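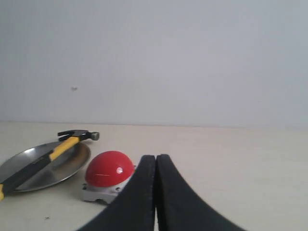
# Open Day at the Cillwood Robotics Hall

The Cillwood Robotics Hall opened its doors to the public on Saturday. Attendance reached 86 by the close of the afternoon session, the highest figure recorded for an open day at the hall. Guests included students from the Phuthong evening program, teachers, retired machinists and several families from the neighborhood.

The program was arranged by Lutfa Cassim, head of public programs, and delivered by the staff of the manipulation group under Gitau Muriithi. Each session began with a short talk in the lecture room and continued at the benches, where visitors stood behind the marked line and were invited to put questions to the operators.

## Handling common objects

The bench demonstrations dealt with objects that most guests have at home or at work. A claw hammer with a yellow and black handle lay across a shallow piece of metalware, and a large red push button stood next to it. Mr. Muriithi explained that a hammer is a demanding item for a two-fingered gripper. Most of its weight is in the head, and a grip taken too far down the handle allows the tool to swing.

Beatrice Swai, who directs operator training, spoke about the push button. Pressing a button requires little precision from a person, she noted, but a robot arm must be taught how far to travel and when to stop. The group keeps 2,000 recorded trials for its bench tasks, and these are reviewed by staff before they are used in training.

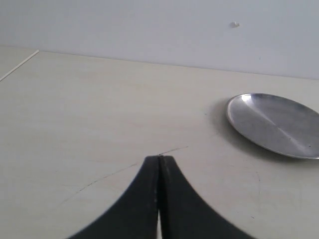

The second session was devoted to flat and shallow items, a subject on which the manipulation group has worked since moving to Cillwood. Peninah Langat led the talk and took questions for the remainder of the hour. Low objects leave very little room for the fingers to pass underneath, and the approach must be planned with care. She used the round silver plate on the tabletop to explain her second point, that bright metal reflects light unevenly and can mislead a camera as to where the rim lies. The closed black fingers, pointing toward the wall, served to show the width of the tool compared with the height of such a rim.

Several visitors asked whether the same methods would apply to glass. Ms. Langat replied that work on clear materials is planned under the Girnska project and that results will be presented at a later event.

## Acknowledgments

The hall thanks Josteck for the loan of seating and Wekesa Waweru for the guided tours of the machine shop. Visitor comment cards were returned by 74 guests. Requests for longer bench sessions and a later closing time have been passed to the program office.

School groups wishing to visit the hall may apply in writing to Ms. Cassim. Groups are received on weekday mornings and must be accompanied by 2 adults. Closed shoes are required in the machine shop.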